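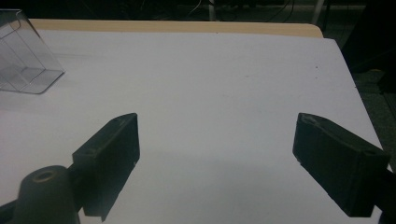

Sunday, before the candidate night

Diary
2 Oct 2022 – by Naima Abdel Rahman
Search this site Go

Up too early. Coffee, toast, third draft of the opening statement. Still too long. They give us two minutes each and I read it at the kitchen counter and got as far as the school bus routes before the timer went. Cut the part about law school. Everyone knows I'm a lawyer, it's on the signs.

Anas Gaber called at 8 to say the Rinduden people want to ask about the levee money. Fine. I voted for it in March and I'd vote for it again. He thinks I should say "invested" and not "spent". I said spent is what we did. He sighed, the way he does.

Doors this morning – 30 on the list, Meltinen Road and the two streets behind. Got through most of them. A man in a bathrobe wanted to talk about his fence for a very long time and I let him, it's partly a zoning thing and partly his brother in law. Wrote it down. A woman at the corner said she remembered me from the Ramadan dinner at the college, she'd brought her students. Nice to be remembered for somthing other than a mailer. She has a sign now. One dog, large, friendly after a while.

Feet hurt. Wrong shoes again.

Lunch standing up. Then two hours on the Larkix file, which I promised would be done Friday. The hearing is the 12th and opposing counsel sent 116 pages of exhibits, half of them the same lease. Can't be running for a seat and be late on a brief. Emailed a clean copy of the motion to myself and then again to the right adress.

Things to remember tonight:
reading glasses
county budget sheet, the short one
don't say "frankly"
thank the library for the room
ask Anas who is driving his mother home

Tried the blue jacket, button's gone. Gray one then. Mom called while I was pinning up the hem and said to eat before, not after, and to stop interrupting the other fellow. I told her I interrupted him once. She said twice, she watched the recording.

Nervous in the stomach, same as before every trial. Used to think that would go away after the first year. Questions from the floor are the part I like, it's the sitting still while he talks that gets me. Will bring a pencil to hold.

Have to leave by 5:30. Statement is at two minutes and a bit – cutting the bit in the car.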